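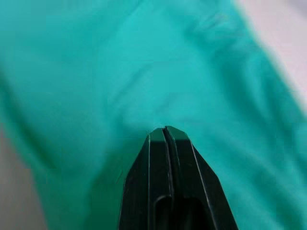 Checkliste Schülerlabor Astley - vor dem Versuch »Enzyme im Waschmittel«

1. Wasserbad auf Temperatur? Ja, sehr schön stabil.
2. Schutzbrillen vollzählig? Leider fehlen 4, bitte bei Mitska nachbestellen und bis dahin in kleineren Gruppen arbeiten.
3. Proteaselösung (Clendura, 400 ml) beschriftet? Ja, nur das Datum war kaum zu lesen - ich habe es liebevoll nachgezogen.
4. Augendusche geprüft? Ja, zuletzt im März.
5. Abfluss frei? Läuft etwas träge, bitte im Auge behalten.

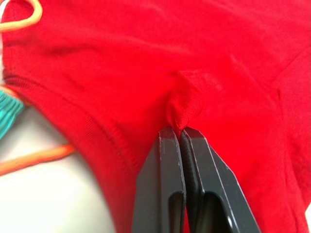
Roter Strickstoff, nah

Geprüft am 12/09/2021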